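Trying to learn Arabic before the Flotville trip in May. 12 weeks, 400 flashcards, send help

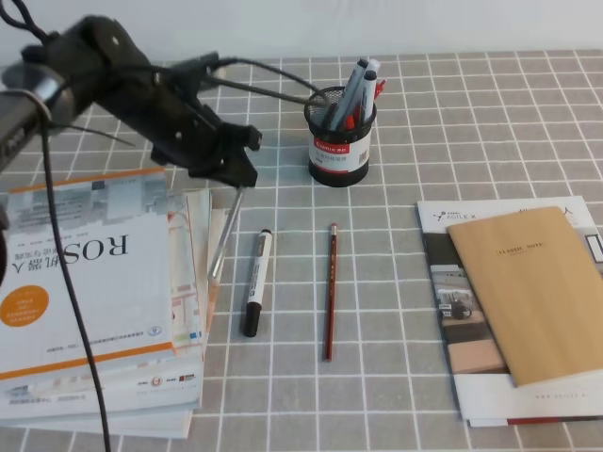 Verbs first, said Siham Moussa, so verbs it is. I do mine at a desk with a stack of books and papers on it - none of them Arabic!

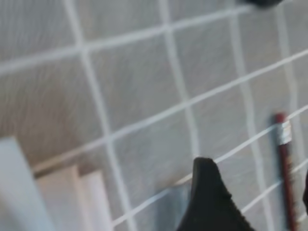 127 cards in and I still mix up "he wrote" and "he rode".
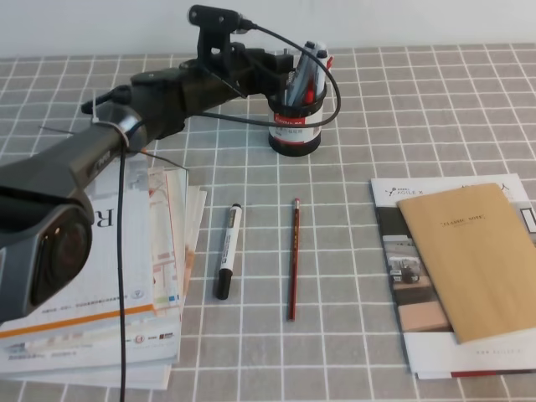
Numbers are going better, mind. I can haggle up to 200. 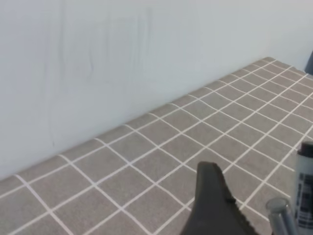
Kha Kim reckons I should drop the cards and just ring someone up and talk. Terrifying. Trying it tonight.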